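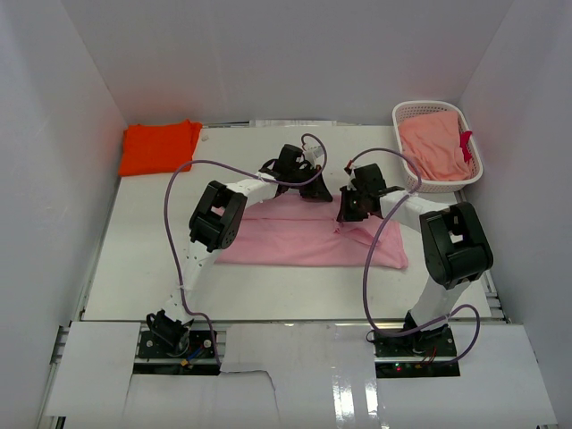 The pink one on the white table, with the orange already folded in the back left corner and the basket at the right.

A Small Gallery of Folding

2023-07-21

By Liesbeth Van Acker

Since June I am keeping notes about the folding of clothes, and many readers of these pages have written to me that they would like to see more pictures and fewer words. I will try, although I am better with words. For today there is one picture, and under it some lines about each of the things in it.

I learned to fold from my aunt in Rastthorpe, who had a linen cupboard with 25 shelves and could find any pillowcase in the dark. She did not allow a fold to be made in the air. Everything had to lie on a flat surface first. I still work in this way, and I think it is the reason that my cupboard at home closes.

The pink garment. It is light pink, loosely folded and lying almost flat, with a few soft creases. At this stage I would not yet press on the cloth. Soft creases go away with the side of the hand, if you stroke from the middle to the outside. Hard creases want an iron, and there is no use in folding them in.

The orange cloth. A neat rectangle, put in the corner. I like to begin a pile in the corner of the table, far from the elbow, so that it is not pushed to the floor. Bright orange I keep for one year apart from pale things in the wash. My aunt said two years, but she had older dyes.

The basket. White plastic, with a mesh rim. A salmon-pink cloth lies crumpled inside, and a little magenta tag is looking out at the right side. I am fond of tags. With large pieces I search for the tag first and put it always at my left hand, and then I know which side is the inside. For baskets I prefer plastic to wicker – wicker catches the threads of knitted things, and I have lost one good cardigan in this way.

The table. A white surface is kind to the eyes when you fold coloured cloth, but less kind when you fold sheets. For white sheets I lay a dark towel under them. My own table at home is 70 cm deep, and this is a little too small for bath towels, so I turn them a quarter and fold the long side first.

Next time I will write about fitted sheets, which I have avoided until now.

Comments (3)

Morikawa: I have tried the dark towel under white sheets and it helps very much with the edges. Does the towel not leave fluff on them?

Liesbeth Van Acker: It does when it is new. Take an old one, or a cotton tablecloth.

pegs_and_line: Two years for orange sounds right to me. I had a whole load come out apricot after what must have been the tenth wash. Looking forward to the fitted sheets!

Filed under: Home & Linen, Folding, Colours

More from this gallery
The drying rack on the Korarby balcony
Tea towels in thirds or in quarters?
Cevard wool blankets, and how to store them in summer
My aunt's cupboard in Rastthorpe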